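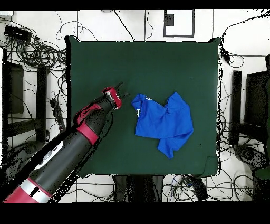 ## T恤与叠衣垫常见问题

适用于Nokcombe公寓的公共洗衣房和二楼叠衣间。有新问题请发给Sachiko Furukawa,答复会补在本页。

### 叠衣垫是什么,谁可以用?

就是铺在叠衣桌上的那块深绿色方垫,住户都可以用,不用登记。垫子留在桌上,请不要带回房间。

### 垫子边缘不平整,要紧吗?

不要紧。垫子是布面的,边缘会有些起伏,一角垂到桌沿外面也正常。叠之前用手掌从中间往外抹一遍就行。如果有大的褶子压在衣服下面,先把衣服拿开,抹平了再放回去。

### 皱成一团的T恤从哪里开始叠?

先找领口。捏住两边肩缝提起来,抖两下,再正面朝下铺到垫子上。袖子常常卷在里面,要掏出来拉直。下摆两个角对齐以后再动手折,不然折出来一边长一边短。

### 具体怎么折?

1. 正面朝下,领口朝远离自己的一边。
2. 左侧连同袖子往中间折,袖子再往回折一次。
3. 右侧同样处理,两边宽度尽量一致。
4. 下摆往上折到领口下方。
5. 再对折一次,翻过来。

放抽屉里想竖着摆的,第四步以后改成折三折。

### 胸前有印字的T恤怎么处理?

洗的时候翻面,晾的时候也翻着。叠之前翻回正面。印字部分尽量平着放,不要让折线正好压在字上。图案很大避不开的话,折松一点,上面别压重的东西。

### 印字可以熨吗?

不要直接熨。翻到反面,或者隔一块薄棉布,用低温。叠衣垫不耐热,请到墙边的熨衣板上去熨,不要在垫子上熨。

### 深蓝、宝蓝这类颜色会掉色吗?

新衣服头几次有可能。前两次请单独洗,用冷水,不要泡太久。Mayu Yokoyama建议先拿一块湿的白布在衣服内侧下摆擦一下,布上有颜色就继续单独洗。

### 还有点潮的衣服能先叠吗?

不能。潮衣服叠起来会有味道,垫子也会跟着受潮。领口和腋下接缝干得最慢,收衣服时摸一下这两处。

### 垫子上沾了毛絮怎么办?

用粘毛滚筒,放在桌子下面第一层抽屉里。毛絮在深绿色上很显眼,用完顺手滚一遍。垫子每月由我们统一洗一次,住户不用自己拿去洗。

### 叠错了,衣服上已经有折痕?

重新抖开,挂在浴室里,洗完热水澡以后过一阵再看,棉的一般能松开。还不行就低温熨一下。

### T恤叠着放好还是挂着放好?

普通棉T恤叠着放就好。挂久了肩膀上会顶出两个鼓包,领口也容易变形。厚一点的、带领子的可以挂。

### 拿错或者落下衣服怎么办?

落在桌上的衣服当天晚上会收到门口的架子上,保留14天,之后送去旧衣回收。拿错了请直接放回架子,写张纸条注明在哪天拿的。找不到的可以问Alcides Huaranga,他每天傍晚在前台。

### 叠衣间几点关门?

晚上十点。八月延长到十一点。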